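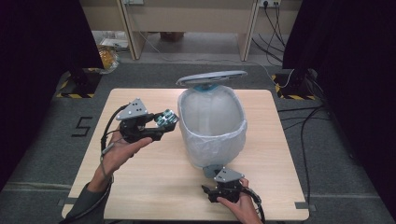 3.2 Collecting the pedal bin demonstrations

Figure 2. The pedal bin task at one of the student stations. The operator holds one gripper in each hand. The bin stands in the middle of the table with its lid raised.

The bin task was the last of the six tasks in the course project and the one the students found hardest to write down. It was proposed by Duván Cárdenas, whose group had already worked on the drawer task and wanted something in which the two hands had different jobs. Idrisa Mfinanga wrote the task sheet and ran the first trial session in April.

The class was divided into four groups, named Skesier, Ekow, Minja and Etia. Each group had six students. Within a group the students took turns as operator, and the others kept the log, reset the table and watched for mistakes. An operator stopped after 20 minutes, even if the session was going well.

The bin is a small household model with a foot pedal at the front and a hinged lid (Figure 2). We put it on the table so that the pedal could be reached by hand. A liner bag was fitted before each session and folded down over the rim. The task sheet asks the operator to press the pedal with the right gripper, hold it down, drop a piece of litter through the opening with the left gripper, and then let the pedal up slowly. Letting go too early was the most common mistake in the trial session. The lid then came down on the left gripper, and the demonstration was marked as failed but kept.

Operators were told to keep both grippers within view of the head camera for the whole demonstration. This was harder than expected with the right hand, as the pedal is low and several students leaned in to see it. We changed the sheet after the trial so that the operator looks at the pedal first, presses it, and only then looks up at the opening.

Each group was asked for 100 demonstrations. Three groups reached this number. Etia stopped short after a fault in a gripper cable - the connector had worked loose and the finger positions were missing from part of the recording. Those demonstrations were removed, and the group did not have time to repeat them. The final set was closed on 31/10/2019.

Two students who had not taken part in the recording checked each demonstration against the sheet. They marked the moment of first contact with the pedal and the moment of release. Where their marks differed by more than half a second, they watched the recording again together and agreed on one value. The marks are used in Section 4 to split each demonstration into a pressing phase and a dropping phase.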